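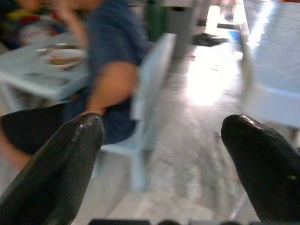
2 min read

I spent most of July swapping the old inverter on our conveyor for a Skalstead one. The wiring took a morning. The parameters took a good deal longer.

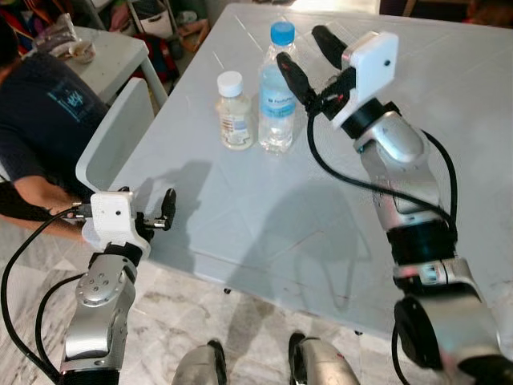
The Skalstead software wants the motor plate data first, then the ramps. I left the ramp-down at the default and the drive tripped on overvoltage at every stop. Joelle Nimri suggested a braking resistor – we had a Vedo one on the shelf – and a longer ramp. Both went in and the trips stopped.
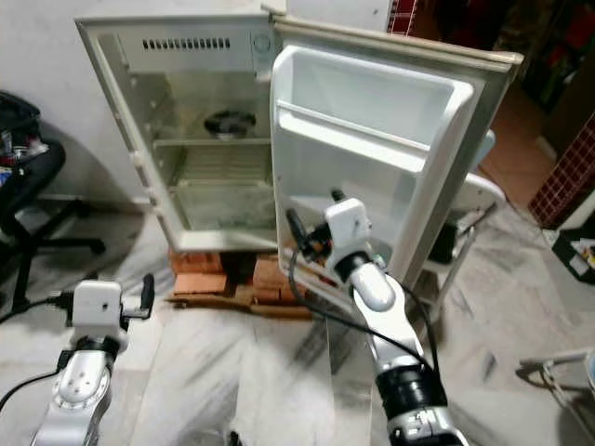
Settings I ended up with

Ramp up: 2 seconds
Ramp down: 11 seconds
Fieldbus timeout: 300 ms

The Orkden gateway still drops out at power-up, so that is next.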